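Blog > Around the house > Sorting the bracelets

Print this post | E-mail this post

I finally got to the jewelry this week. It had been living in a drawer at the Drallthorpe apartment and then in a shoe bag after the move, and everything was wound around everything else. I tipped it out on the bed on 10th February and started putting it in trays.

Beads are easy enough. The red ones, the green ones and the white pearl ones all come apart if you pull slowly from one end. Cords take longer. I have a black cord necklace that gets into everything, so now it gets coiled up before it goes anywhere.

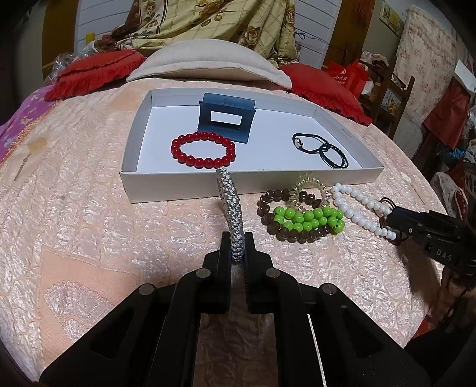 Do hair ties and clips need a separate tray from the bracelets?
Mine share one for now, as long as the clip goes at the back and the cords stay to one side.

The braided gray bracelet came from Nattawut Kaewmanee, who was selling them for 60 each at the Fillell market in July. I bought 2 and lost one before I got home.

I still have the earrings to do. There are up to 100 in the tin and a lot of them have no partner. I'll start on those when the trays are back in the drawer.

Print this post | E-mail this post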